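Filed under: Datasets > Indoor > Floors and soft furnishings

# Ferelby floors

Notes for the Ferelby set, the part that covers floors. Kitchens and the packing room have their own notes, ask Cinzia Pagano. Last edited 2022-11-14.

## Whats in it

1000 stills, 19 folders, one folder per floor. Mostly carpet. A bit of vinyl, a couple of rugs, one doormat that got in by mistake and stayed. Folder names are the room codes from the Darngate plan, not the new ones on the doors. Sorry. The lookup is in rooms.csv.

## Labels

Each still gets a floor type, a main colour and a pattern. Pattern is one of: plain, streaky, checked, looped, other. Use "streaky" for fine lines that run one way, even where the shades are mixed. Don't use "striped", we dropped it in September and the old rows have been changed over. Mostly.

Colour is the one you'd say out loud. Grey with bits of white and charcoal in it is still grey. Don't write "silver", don't write "slate".

Direction goes in the notes column, as it looks in the still. Top left to bottom right is "down-right". Leave blank if there's no direction to speak of.
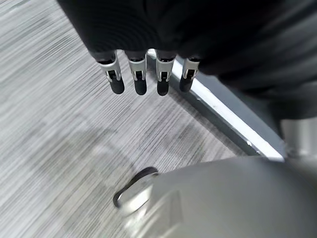 Grey carpet, streaky, down-right.

If less than a quarter of the still is floor, leave it out of the counts but keep the file. Don't crop. Aitana Alcaraz cropped folder 11 early on and we had to go back to the originals, took ages.

## Known problems

- Folder 2 has some rows where type and colour are swapped. Fix is half done.
- "looped" and "plain" get muddled on short pile. If in doubt, plain.
- Rugs on top of carpet: label the rug, put the carpet in notes. Older rows do it the other way round.
- Spelling. "gray" and "grey" both turn up in the colour column, the load script treats them the same but your own one might not.
- Requena rooms are missing the evening stills. They may turn up on the old Joltell drive, havent looked yet.

## Using it

Fine for anything inside the project. Outside it, ask first. Send corrections as a row number plus the new value, please dont send the whole sheet back.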